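Most washing problems at home come from too much of something: too much detergent, too much in the drum, too much heat. I've kept these notes since August and tidied them up on Dec 28, 2025.

## Loading

Shake each item out before it goes in. Close zips, undo buttons and turn dark clothes inside out. You should be able to fit a hand flat between the top of the load and the top of the drum. 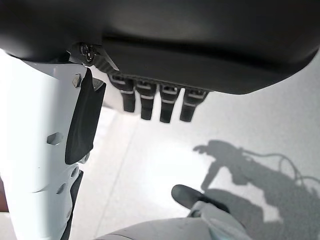 Towels are best washed on their own. They shed lint on everything else and take far longer to dry — a mixed load always comes out with half of it still damp.

## Detergent

Use the smaller line on the cap for an ordinary load. If you have soft water, go lower still. Softener on towels leaves them flat and less absorbent, so leave it out. 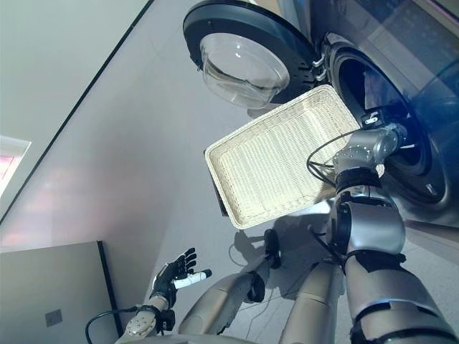
**How often should the door seal be cleaned?**

Once a week is enough for most homes. Pull back the fold, wipe out fluff and grit with a damp cloth, then dry it. Leave the door ajar after the last wash of the day.

## Filter and drawer

Switch off at the wall, put down a shallow tray and an old towel, and unscrew the filter slowly. Expect up to 500 ml of water. Rinse the filter under the tap and check the hole behind it for coins and hair grips. The drawer lifts out on most machines; soak it for 30 minutes in hot water and scrub the corners with an old toothbrush.
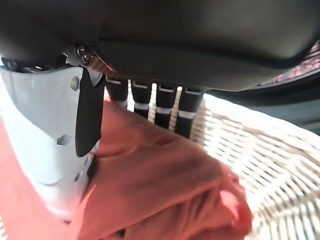 Run an empty hot cycle once a month. Wendelin Stöckli uses soda crystals for this and I use a plain machine cleaner. Both do the job.

## Drying

- Hang shirts by the hem.
- Dry jumpers flat on a towel.
- Keep a window open if you dry indoors.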